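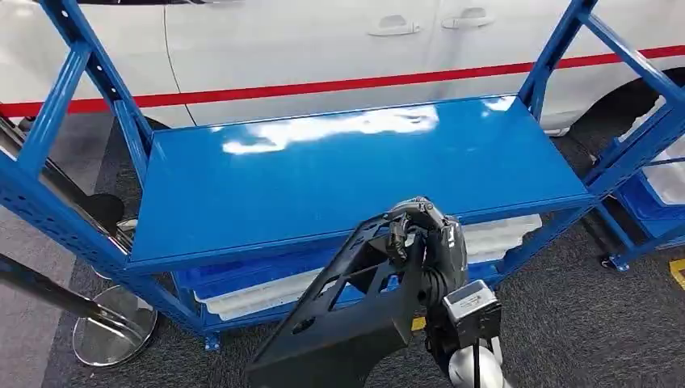 Figure 6.1 A jointed hand holding a black molded part at the front edge of a blue shelf board.

Chapter 6
Comparing Hands and Wrist Cameras

6.1 What a trial has to settle

Chapter 5 dealt with arms: reach, payload and the path an arm takes between two points. The end of the arm was treated as a fixed weight. In this chapter that weight becomes a hand, and the question is which hand to buy, build or keep.

Catalogs are a poor place to answer it. A catalog gives grip force, opening width, mass and the number of driven joints. It doesn't say how a hand behaves when the part is large, angular and full of openings, or when the only good place to hold it is a raised rib near one end. A part like the one in Figure 6.1 can be held in several ways, and each way leaves a different length of material hanging below the fingers. The hand with the highest rated force may still let the part swing.

The running case for this chapter is the Trorgate trial, set up by Chinyere Balogun and Suleiman Haruna in January. Two hands were compared on one task, moving trim parts to open shelving. The first, the Clako, has segmented fingers that curl. The second, the Onyeka, has broad flat fingers and fewer joints. Both were run from the same Raruris controller, so that differences in timing could be put down to the hands. Each hand was given 50 placements per part.

6.2 Choosing the task

A trial task should be dull and repeatable. Balogun and Haruna first wrote a task with six part types and three shelf heights, then cut it down when they saw how long a single changeover took. Their final version used one shelf height and parts of the same family. The loss in variety was accepted. A short task that is run many times will show a difference between two hands sooner than a long one that is run twice.

Write down the start position, the end position and what counts as a finished placement before the first run. "On the shelf" is too loose. Does a part that overhangs the front lip count? Does a part count if it slides after release? At Trorgate the rule was that the part had to stay where it was for 2 seconds after the fingers opened. The rule was applied to both hands, including on runs that everyone present would have been happy to pass.

Floor position matters as much as shelf position. If the base drifts between runs, the arm makes up the difference and the hand gets the blame.
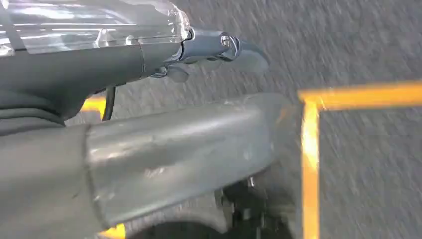 Tape is good enough for most floor trials, provided the corner is laid square and the base is brought back to the same edge each time. Kelechi Ogunleye, who kept the run log, recorded the base position at the start of every run – 2430 mm from the shelf upright – and discarded any run that began elsewhere.

6.3 What a wrist camera adds

A camera near the head sees the shelf and the part together. A camera at the wrist sees the fingers at close range and often little else. The wrist view is best for judging contact, but it blurs when the arm moves quickly, and a large finger can fill much of the picture. Section 6.5 gives a method for choosing shutter time from wrist speed.

Terms used in this chapter
Placement: one full cycle from pick to release.
Overhang: the length of part beyond the last point of contact.
Changeover: the work needed to swap one hand for another, including cables.

Before reading on, sketch a part from your own shop and mark two places where a hand could hold it. Keep the sketch. You will need it for the overhang calculation in Section 6.4.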